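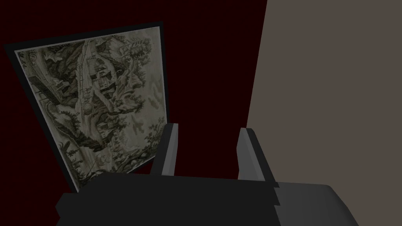
29. Juli

Teleoperation in der Sim, Szene Sternel (Raum mit dunkelroter Wand). Ziel heute: Demos für die Greifaufgabe einspielen, Handkamera an. Steuerung mit dem Controller von Dadetti, Aufzeichnung läuft über Vimia.

Vormittags 14 Durchläufe aufgenommen, davon 2 verworfen. Beim ersten ist mir der Arm ins Gelenklimit gelaufen, beim zweiten habe ich die Aufnahme zu spät gestartet und der Anfang der Anfahrt fehlt. Rest ist gespeichert, Seed 3616 für alle gleich.

Auffällig: In der Handkamera verliere ich beim Drehen des Handgelenks schnell die Orientierung. Die Wände sind glatt und ohne Textur, als Anhaltspunkt bleiben fast nur die Bilder an der Wand und die Raumkanten. Ich habe mir angewöhnt, erst zu drehen, dann zu verfahren. Beides gleichzeitig gibt Schlenker, die man später in der Policy wiederfindet (siehe Einträge vom März).
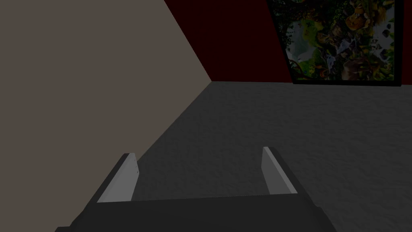

Über dem Boden geht es besser, dort gibt die Struktur etwas Halt. Der Greifer bleibt bei der Anfahrt ganz offen, geschlossen wird erst auf Zielhöhe. Bitte bei allen weiteren Demos so machen, sonst passen die Sätze nicht zusammen.

Die Skalierung der Translation steht jetzt auf halbem Wert. Dauert länger, aber die Bahnen sind ruhiger. Rotation unverändert.

Offen:
Licht in der Szene anheben, die rote Wand säuft oben fast ins Schwarze ab.
Totzone am Controller prüfen, driftet in Ruhe leicht nach links.
Konverter für das Aguirre-Format nimmt die Greiferöffnung noch in Metern statt normiert.
Die verworfenen Läufe aus dem Index löschen, liegen noch im Ordner.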